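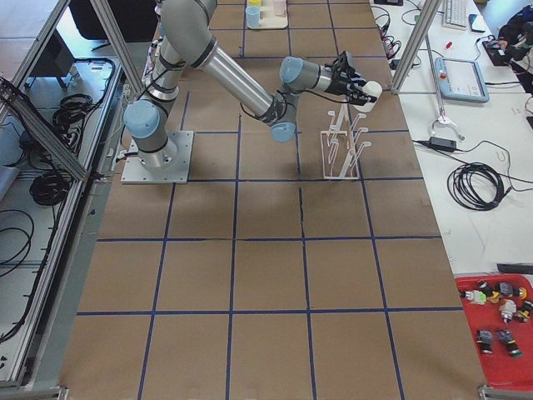 Figure 1. Arm with a small white piece in the gripper, low over the dish rack.

Week 6: Teaching a task by demonstration
Notes by Faustino Ocampo

Last week we wrote a pick-and-place program from fixed waypoints. It worked as long as every part started in the same spot. This week there are no waypoints. A person moves the robot through the task, the computer records what the joints and cameras report, and a model is trained on the recordings. The lab task is putting dishes from the tray into the rack.

Read chapter 4 before the lab. The part on camera calibration can be skipped for now.

Two ways to show the task

1. Hand guiding. The arm is put in a free mode so the motors carry its own weight and you push it where you want it. You feel the contact directly, so it is good for tight fits. The trouble is that your hands and arms end up in the camera view, and the model may learn to expect them there. Moving two arms this way is also hard for one person.

2. Remote control. You hold a leader device and the arm on the table follows it. Your body stays out of the way and the pictures look the same in training as they will when the robot runs alone. You lose most of the sense of touch. People tend to squeeze too hard in the first hour and then get better.

We use remote control for the graded set. Hand guiding is for the warm-up only.

What gets recorded

Each recording is called an episode. It holds the joint angles, the gripper opening, the commands you sent and the video from each camera. Commands and joint angles are stored separately. They differ a little, mostly when the gripper closes on something and the fingers stop before the command does. Train on the commands. Students who trained on the measured angles last term got grippers that closed on a cup and did not hold it.

Start recording before you move and stop after the arm is back at rest. Trim nothing by hand. The Korgate script removes the still part at the beginning.

How much is enough

The shared Nollilura set for this course has 3,609 episodes. After the bad ones were taken out, 3,254 were left. The usual faults were a dropped frame, an operator who stopped halfway, or a piece that slid off the table. Your group adds 200. Split them among the members so that the model sees more than one person's habits, but agree first on the order of the pieces and on which side of the rack you fill first. If one person always starts with the plate and another always starts with a cup, the model gets two answers to the same picture and may hover between them.
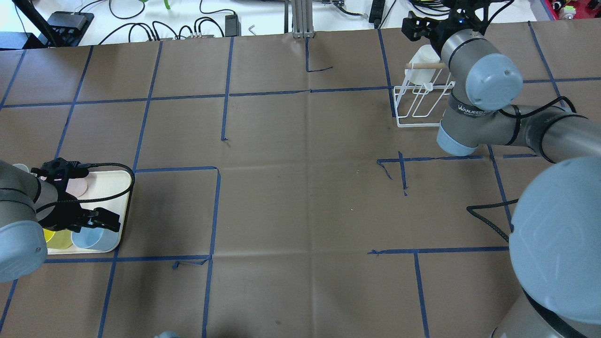
6.3 Setting up the table

Look at Figure 1 again for the tape grid on the brown paper. Use the lines to place things, and write the cell for the tray and the cell for the rack in the log. Change the starting layout between episodes. A cup lying on its side is a fair start and should be in the set, along with cups that stand. Do not tidy the tray so every cup points the same way.

Before each episode:

Check that the gripper can reach all of the pieces.
Check that the cables have slack through the whole motion.
Put the rack back in its cell.
Say out loud that you are starting, if someone else is at the table.

When both arms are in use, decide who owns the middle of the table. Two arms reaching for the same cell is the most common cause of a stop in this lab. Keep the idle arm still, and keep a hand near the stop button.

Mistakes during an episode

A small miss followed by a clean second try is useful. Keep it. The model needs to see how to get back after a bad grasp. A collision, a long pause to think, or a piece on the floor means the episode is thrown out. Mark it "bad" in the log and do not delete the file.

To hand in

Your 200 episodes, the log, and one page on 22 test runs of the trained model. For each run give the starting layout, how many pieces ended in the rack, and where the first error came. Use layouts that are not in your training set for at least half of the runs.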